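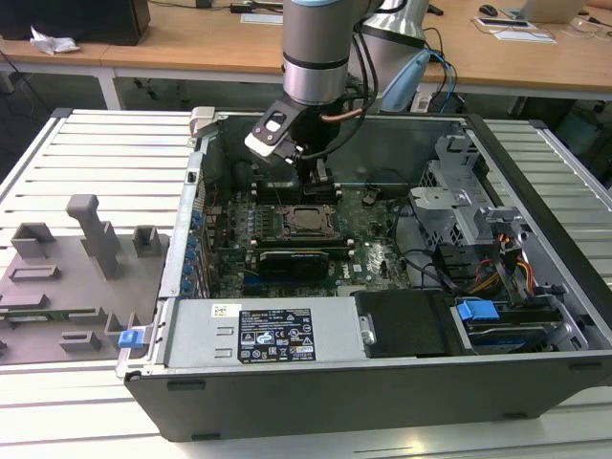
Chapter 4
Parish Registers and What They Record

Before civil registration reached the settlements along the Atel River, the parish register was the only continuous record of births, marriages and deaths. The registers were kept by the clergy for church purposes. They record baptisms, which might follow a birth by a few days or by several years, and burials, which might take place well away from the place of death. Students who treat a baptism date as a birth date will introduce errors that carry through every later generation of a family tree.

This chapter uses the registers of two neighbouring parishes, Virnley and Brindavby, to show how such records were made, copied and lost. By the end of the chapter, students should be able to read a standard entry, recognize a later copy, and cite a register in the form set out in Chapter 2.

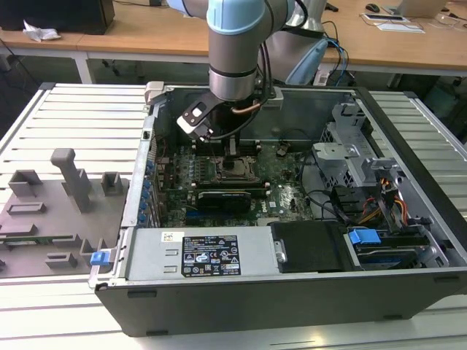
The Virnley registers begin with the first resident minister. Before that time, a travelling minister visited each July and entered all the baptisms of the past year on a single page. Families who lived at the far end of the district often waited for a second or third visit, and it is common to find brothers and sisters of different ages baptized on the same day. Unless the entry states an age, these children should not be assumed to be twins.

Brindavby presents a different problem. The original volume was damaged by damp, and a clerk copied the readable pages into a new book of 40 leaves. The copy is neat and easy to follow, but surnames have been made uniform throughout. A family that signed its name Hafstein appears under that spelling in every entry, although land papers from the same years give 4 other forms. 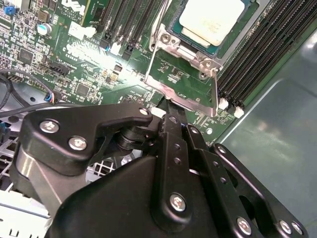 How can a reader tell that a register is a copy?

The handwriting and ink usually stay the same over many years, and the signatures of witnesses are all in one hand. An original register shows changes of pen, crowded lines and corrections made at different times.

Burial entries call for particular care. In both parishes the early entries give a name and a date only, and a married woman may be listed simply as the wife of her husband. Age and cause of death were added once printed forms came into use, with 12 entries to the page. Where a gravestone survives, its inscription should be compared with the register and both readings noted, including any difference between them.

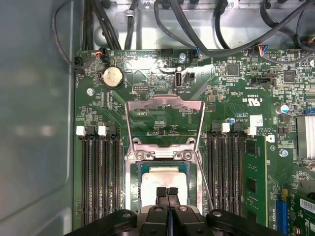
Gaps in a register should also be written down. A run of empty months may mean that the parish had no minister, that loose sheets were never bound, or that families crossed the river to be served by the next parish. The researcher should check the neighbouring register for the same period before recording that no entry exists.

Key terms for this chapter: banns, clerk's copy, entry, sponsor, witness.

Section 4.1 begins with the baptismal entry and its usual wording.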